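Sorting out the drinks shelf

The fridge in the Dorkinby flat is 1450 mm tall and has one shelf deep enough for cans. Until May the cans stood on that shelf loose. The cold ones migrated to the back, the warm ones went in at the front, and whoever opened the door took a warm one. A bottle of milk put down in a hurry would start a small avalanche.

I looked at three ways of dealing with it. A plain basket keeps the cans together and does nothing about the order. A tiered wire rack of the Lachance type stores a lot, but it wants more height than I have between shelves. The third option was a sloped rack with parallel lanes, one row of cans per lane, front can out and the rest follow. I bought one of those from Lirau.

The important measurement is the lane width. Tall slim cans are narrower than the standard squat ones, and a lane made for the standard size lets a slim can lean over and catch on the divider. Mine takes slim cans with a little clearance either side. If you buy a mixture of both shapes, measure the fat ones first.

Slope matters next. Too shallow and the cans stay where you put them. Too steep and the front can takes a knock each time. I packed up the rear feet with 4 mm of felt, tried it, and left it at that.
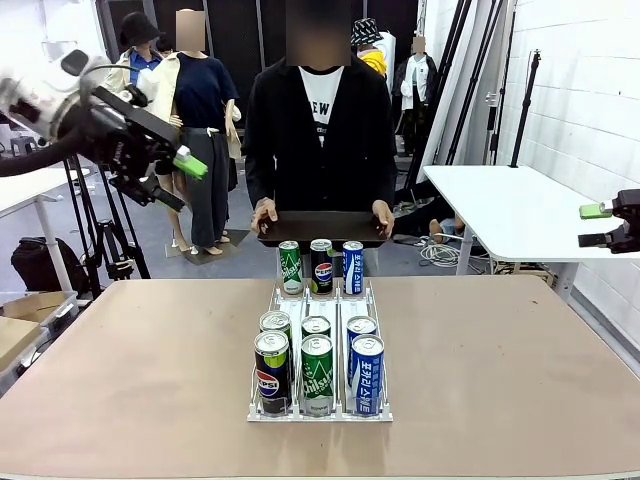

One flavour per lane is the rule I would keep even if I dropped all the others. With mixed lanes you have to pull out two cans to reach the one you want, and then they go back in the wrong order. With a single drink in each lane the front row works as a label, and a gap tells you what to put on the shopping list. I turn the front cans so that the name faces the door. The ones behind can face any way they like.

Filling is done from the back, which means the rack has to come out of the fridge. I put it on the table, load the new cans behind the old ones, and carry it back level. A flat tray underneath helps — the rack flexes slightly when full, and a tray also catches condensation. I tried loading from the front for a week and gave up, as it puts the oldest cans at the rear again.

Cleaning is a wipe with warm water and washing-up liquid. Dried cola on a lane is enough to stop a can sliding, so it needs doing more often than I first thought.

Remaining faults: the dividers are thin and bend if you lift the rack by them, and there is no stop at the rear, so a full lane can be pushed too far back. I have a strip of Fatik edging to try on that. It is still in its packet.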